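Galería: orden y ropa de cama en la casa de Billdale

Inicio > Galerías > Interiores

Publicado el 2019-05-30 por Tymofii Nechyporuk

Esta galería reúne notas y fotografías de los trabajos de orden que hicimos en la casa de Billdale. El encargo abarcaba dos dormitorios, el pasillo y el cuarto de la plancha. La cocina y el salón quedaron fuera, porque los dueños los habían reformado el año anterior y no querían tocar nada.

El texto sigue el orden en que se trabajó: primero los armarios, después la cómoda del pasillo y al final la ropa que se dobla sobre la cama. Las entradas sin fotografía se dejan igualmente, porque varias personas nos han pedido las medidas y los materiales.

Armario del dormitorio grande

El armario es de la serie Ondodov, con puertas correderas y una barra que cruza todo el ancho. Se vació entero antes de empezar. La balda superior se dejó para mantas y edredones, que se usan poco y pesan poco. La barra se bajó cuatro centímetros para que los abrigos largos no rozaran con la balda y quedara sitio para pasar la mano por encima de las perchas.

Las perchas antiguas eran de varios grosores y no dejaban ver bien lo que había colgado. Se cambiaron todas por un solo modelo, fino y con muesca. Las de madera gruesa se guardaron para las dos chaquetas que tienen hombreras.

Armario del dormitorio pequeño

Este mueble tiene una profundidad de 45 cm, así que las perchas no entran de frente. Se colocó una barra extraíble, perpendicular al fondo, y debajo dos cajones bajos. En el primero va la ropa interior y en el segundo, los pijamas. La parte de arriba del armario queda para bolsas de viaje.

La puerta izquierda rozaba con el marco. Se ajustó la bisagra superior y ahora cierra bien – el suelo de la habitación tiene una ligera caída hacia la ventana y es posible que haya que repetir el ajuste en julio, cuando la madera se mueve más.

Cómoda del pasillo

La cómoda ya estaba en la casa y se quiso conservar. Se lijaron las guías de los cajones y se frotaron con cera. El cajón de abajo, el más hondo, se dividió con tablillas para que las toallas se mantengan de pie. Las sábanas van en el de encima, cada juego metido dentro de su propia funda de almohada.

Referencia de las tablillas: Stimik 2235. Se venden sueltas y se cortan con una sierra de mano. Conviene medir el cajón por dentro en los dos extremos, ya que en los muebles viejos el ancho casi nunca es igual delante que detrás.

Cuarto de la plancha

Es una habitación estrecha, sin ventana. La tabla de planchar estaba apoyada detrás de la puerta y se caía cada vez que alguien entraba. Se fijó un gancho a la pared, a la altura del pecho, y la tabla cuelga ahora en vertical. La plancha se guarda en una repisa metálica al lado del enchufe.

En la misma pared se puso una barra corta para las camisas recién planchadas. No es para guardar ropa – solo para dejarla un rato hasta que se lleva al armario. Las pinzas y el quitapelusas están en un bote, en la repisa.

Ropa oscura y prendas largas

Las prendas oscuras se separaron del resto antes de doblar. En la tela negra se nota cualquier hilo y cualquier pelusa, y si se dobla junto a toallas o mantas hay que cepillarla otra vez. Nosotros extendemos cada prenda sobre la cama, la estiramos desde las esquinas y quitamos las arrugas con la mano antes del primer doblez.

Los tejidos con algo de brillo piden más cuidado. Se marcan con facilidad y el pliegue se ve desde lejos, así que es mejor doblarlos pocas veces y sin apretar. Si llevan un botón o un corchete, se deja hacia fuera para que no se clave en la tela de debajo. 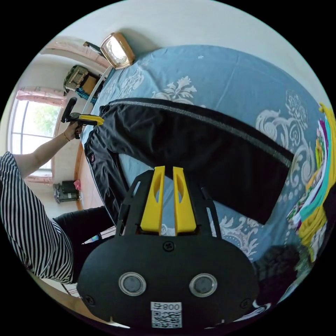
Para las prendas largas la cama resulta más cómoda que la mesa. En diagonal se gana espacio y los extremos no cuelgan. Cuando hay dos personas, una sujeta la esquina de arriba mientras la otra alisa hacia el lado contrario, y luego se dobla por la mitad a lo largo. Si la prenda tiene una franja o una costura que la recorre, se usa como guía para que los bordes coincidan.

Una vez doblada, la ropa oscura va en el cajón central de la cómoda Picard del dormitorio grande, en una sola capa. Probamos a apilarla en dos alturas y al sacar la de abajo se deshacía la de arriba. Lo que no cabe pasa al armario, en perchas con pinza.

Ropa de temporada

Los jerséis gruesos se guardaron en bolsas de algodón con cierre de cordón. Cada bolsa lleva una etiqueta de cartulina con el nombre de la persona y el tipo de prenda. No se usaron bolsas de vacío: ocupan menos, pero la lana sale aplastada y tarda en recuperar la forma.

Los abrigos se cepillaron y se colgaron con los bolsillos vacíos. En uno de ellos apareció la llave del trastero, que se daba por perdida desde el invierno.

Materiales y gasto

El gasto en barras, perchas, tablillas y ganchos fue de más de 800 coronas, sin contar la mano de obra. La cera para las guías y las bolsas de algodón las pusieron los dueños. Todo lo demás estaba ya en la casa.

Las tablillas Stimik se pueden pedir en blanco o en color natural. En Billdale se usaron las de color natural, que se parecen más al interior de la cómoda. Las barras del armario Ondodov se pueden cortar a medida en la tienda si se lleva el ancho anotado en milímetros.

Pendiente

Falta cambiar los tiradores del armario pequeño y poner una luz en el cuarto de la plancha. También queda por decidir qué se hace con las cajas de zapatos, que de momento siguen debajo de la cama.

Etiquetas: armarios, cómodas, doblar ropa, dormitorios, Billdale

Galería anterior: Estanterías para un pasillo estrecho
Galería siguiente: Un lavadero en el sótano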